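Visit to the Dudholm Paper Conservation Center
Report to members, 2024-05-21

A delegation of 16 members of the Ilari Library Association visited the conservation center at Dudholm in May. The visit was arranged at the invitation of the center's director, Benedek Sipos, and formed part of the Association's yearly program of study visits.

The center was founded to care for the records of the Viden district courts, which had been kept for many years in a cellar below the old customs house. It now accepts work from libraries and parish archives across the region. Mr. Sipos opened the day with a short account of the court collection, which comprises 2216 bound volumes. The oldest are written on rag paper and remain in good condition. The later volumes, on wood pulp paper, are acidic and brittle, and these take up most of the staff's time.

Members were then taken to the wet treatment room. Washing is carried out in shallow trays, with each sheet supported on a piece of polyester web. Before any sheet is washed, the inks are tested with a drop of water at a point away from the text. Volumes with unstable inks are cleaned dry and sent straight to boxing. Several members asked about iron gall ink, and the staff confirmed that they no longer wash such material as a matter of routine.

Lunch was served in the reading room. The afternoon was given over to bindings. The center has on loan from the Shirazi bequest a group of 42 account books in limp vellum, and members were able to handle three of them under supervision. The discussion turned on whether loose sewing should be repaired or left as evidence of earlier use. The center's policy is to leave it wherever the book can be opened safely.

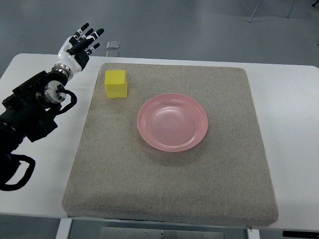 The final session concerned storage. The stacks are kept cool throughout the year, and staff read the humidity records each morning. Mr. Sipos advised smaller libraries to spend first on sound boxes and a dry room, and to consider treatment of single items only after that. He also offered to lend the center's survey forms to any member library planning a review of its holdings.

The Association wishes to record its thanks to Mr. Sipos and his staff. Copies of the boxing guidelines may be requested from the Association's office. Members who wish to join the autumn visit should submit their names in writing to the same office.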